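손으로 쥐는 그리퍼로 옷 개기 작업을 기록하시는 분들이 요즘 부쩍 늘어난 것 같아서, 제가 현장에서 쓰는 작업 규칙을 한번 풀어 보려고 해요. 길어질 것 같으니 차 한 잔 옆에 두고 천천히 읽어 주세요 :)

저는 Girnura 프로젝트에서 가정집 작업 지침서를 맡고 있어요. 지침서가 지금 152개 항목까지 불어났는데, 새로 오신 분께 그걸 통째로 드리면 다들 표정이 굳으시더라고요. 저라도 그럴 것 같아요. 그래서 첫날에는 그중에서 옷과 침구에 관한 것만 추려서 드립니다. 오늘 쓰는 것도 거의 그 내용이에요.

먼저 시작 전. 침대 위를 작업면으로 쓸 때는 이불이나 침대보를 그대로 두고 합니다. 예전 지침에는 '평평하고 단단한 면을 확보할 것'이라고 적혀 있었는데, 제가 작년 5월에 그 문장을 지웠어요. 집에서 빨래 개는 분들 대부분이 침대에서 개시잖아요. 푹신한 면 위에서 천이 밀리고 가라앉는 것도 결국은 배워야 할 상황이니까, 그걸 미리 치워 버리면 나중에 고생합니다.

대신 작업할 옷과 바닥 천의 구분은 꼭 챙겨 주세요. 비슷한 색끼리 겹쳐 놓으면 나중에 경계를 표시하는 분들이 정말 힘들어하세요 ㅠㅠ 밝은 옷이면 색이 있는 침대보 위에, 짙은 옷이면 밝은 쪽에. 색이 애매하면 작업 메모에 한 줄만 남겨 주셔도 큰 도움이 됩니다.

이미 개어 둔 옷은 같은 침대에 있어도 괜찮아요. 다만 그리퍼가 지나갈 길에서는 비켜 두시고, 작업 도중에 그 더미를 건드렸다면 모르는 척 넘어가지 말고 '접촉 있음'으로 체크해 주세요. 체크했다고 뭐라 하는 사람 없어요. 체크 안 된 접촉을 나중에 발견하는 쪽이 훨씬 속상합니다.

이제 털 있는 옷감 이야기. 플리스는 제가 제일 좋아하면서도 제일 자주 잔소리하게 되는 소재예요. 폭신해서 어디를 집어도 잡힐 것 같은데, 겉의 털만 물고 올라오다가 스르륵 빠지는 일이 참 많거든요. 그래서 플리스 규칙은 이렇게 정했어요.

집기 전에 옷을 넓게 펴서 어디가 한 겹이고 어디가 접힌 곳인지 눈으로 확인하기. 두 턱을 벌린 채로 천에 내려간 다음에 천천히 오므리기. 들어 올리기 전에 2초 멈추기. 그 멈춤이 있어야 '잡았다'와 '들었다'를 따로 표시할 수 있어요.
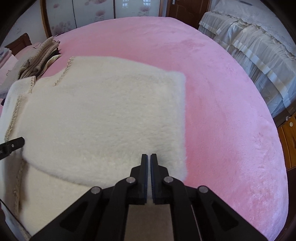 Stutetti 님이 댓글로 물어보셨어요. 플리스에 땋은 끈 장식이 달려 있으면 끈을 집어도 되는지, 아니면 꼭 몸판만 집어야 하는지 궁금하다고요. 본인은 끈이 잡기 편해서 자꾸 그쪽으로 손이 간다고 하셨습니다.

아, 너무 좋은 질문이에요! 저희 기준으로는 몸판이 먼저입니다. 끈은 단단해서 잘 잡히지만, 끈만 당기면 옷 전체가 한쪽으로 돌아가면서 접는 선이 틀어져요. 게다가 봉제가 약한 옷이면 뜯어질 수도 있고요. 끈과 몸판이 함께 물리는 위치라면 허용, 끈만 물렸으면 놓고 다시 집기. 다시 집은 것도 실패로 적지 않고 '재파지'로 적습니다.

말이 나온 김에 재파지 이야기를 조금 더 할게요. 한 동작에서 다시 집는 건 5번까지로 두고 있어요. 그 이상 가면 옷을 처음 상태로 펴고 새로 시작합니다. 처음에는 이런 제한이 없었는데, 같은 소매를 계속 붙잡고 씨름하는 분들이 계셔서 생겼어요 (네, 저도 그랬습니다). 손목도 아프고, 기록도 쓰기가 어려워져요.

양손으로 하실 때는 역할을 정해 두시면 편합니다. 한쪽은 누르거나 받쳐 주고, 다른 쪽이 옮기는 거죠. 중간에 역할을 바꾸는 건 자유인데, 바꾸는 순간에 두 손을 다 떼지는 말아 주세요. 그리고 두 그리퍼가 서로 부딪히면 그 회차는 끝까지 하지 말고 멈춘 뒤에 턱의 패드와 핀부터 살펴봐 주세요. 패드에 보풀이 끼어 있으면 마찰이 달라지니까 플리스를 한 벌 끝낼 때마다 닦는 게 원칙이에요. 저는 마른 칫솔을 씁니다. 물티슈는 권하지 않아요, 패드가 축축한 채로 다음 옷을 집게 되거든요.

Gistville 쪽 팀은 닦는 주기를 더 길게 잡는다고 들었어요. 거기는 면 티셔츠와 수건 위주라 그래도 될 것 같습니다. 소재가 다르면 규칙도 달라지는 게 자연스러우니 남의 지침을 그대로 베끼기보다 본인 집 빨래에 맞춰 보세요. 저희 것도 마찬가지고요.

가정집이라서 더 신경 써야 하는 부분도 있어요. 침실은 남의 생활공간이잖아요. 가족사진, 약봉지, 우편물, 모니터 화면은 시작하기 전에 치우거나 덮어 두기. 거울이나 반짝이는 가구 문에 사람이 비치는지도 한 번 봐 주세요. 이건 빼먹기 쉬워서 지침서 9번, 꽤 앞쪽에 넣어 뒀어요. 가구를 옮기거나 커튼을 떼는 건 하지 않습니다. 집은 그 집 모습 그대로가 제일 좋아요.

끝낼 때는 접힌 옷에서 그리퍼를 완전히 떼고, 손을 뒤로 물린 다음에 기록을 종료해 주세요. 마지막 모양이 조금 삐뚤어도 손으로 고치지 않기! 이거 정말 참기 힘든 거 압니다. 저는 집에서 빨래 갤 때도 모서리를 꼭 맞추는 사람이라 매번 손이 근질근질해요.

Hrynyshyn 양식으로 기록지를 쓰시는 분들은 소재 칸에 '플리스'만 적지 마시고 털 길이도 짧음/중간/긺 중에 골라 주세요. 같은 플리스라도 잡히는 느낌이 꽤 다릅니다. 장식이 있으면 비고란에 끈, 지퍼, 단추처럼 종류만 적으시면 돼요.

니트 규칙은 따로 올릴게요. 올이 걸리는 문제 때문에 할 말이 너무 많아서 여기에 붙이면 오늘 안에 못 끝낼 것 같아요. 혹시 와플 조직처럼 올록볼록한 니트를 다뤄 보신 분 계시면 패드를 어떤 걸로 쓰시는지 댓글로 알려 주세요. 저는 아직 매끈한 패드와 골이 있는 패드 사이에서 마음을 못 정했어요.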